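Household chore automation

Household chore automation is the use of general-purpose robots for tidying, sorting, laundry and washing-up in ordinary homes.

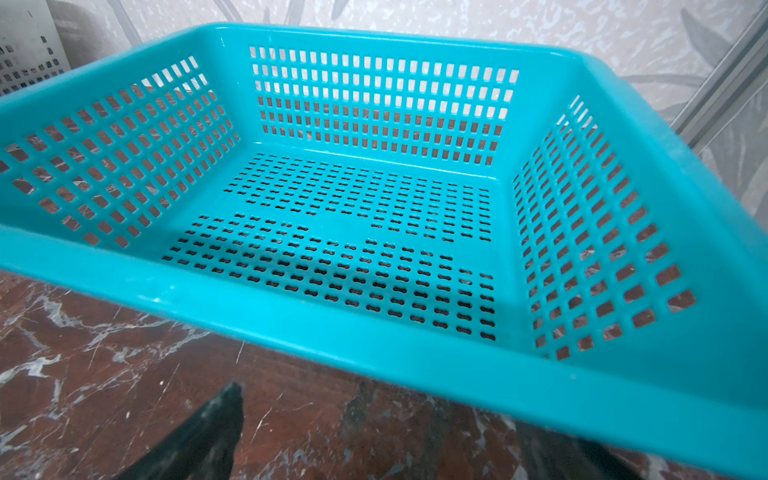 According to one reader of the Tunthorpe home robotics bulletin, moving an empty plastic basket from one worktop to another is a trick, and a chore only begins when there is something in it. Supporters of the field reply that lifting and placing light containers comes up in most household jobs and has to be learned first.

Claims and results

Makers have promised a working home helper for decades. Single-purpose machines such as the robot vacuum cleaner have sold well, but arms with grippers have mostly stayed in laboratories. Perforated baskets are a common test object. They are cheap and light, though the holes can confuse depth sensors and a thin rim gives a gripper little to hold.

The Zarnon trial, run in rented flats, recorded 2,255 attempts at 4 tasks. Its organisers called the outcome encouraging. Critics noted that 103 attempts were left out of the published total after a person had stepped in, and that the rooms were tidied before each run. No figures were given for the time taken.

Cost

The Urkier arm was announced at a price of 3,000 pounds, without a base, a camera or fitting. It has not been shown working for a full day without supervision. The Hafþórsson review of home robots found that most demonstration films had been speeded up, and advised buyers to wait.

See also: Domestic robot; Robot gripper; Laundry folding machine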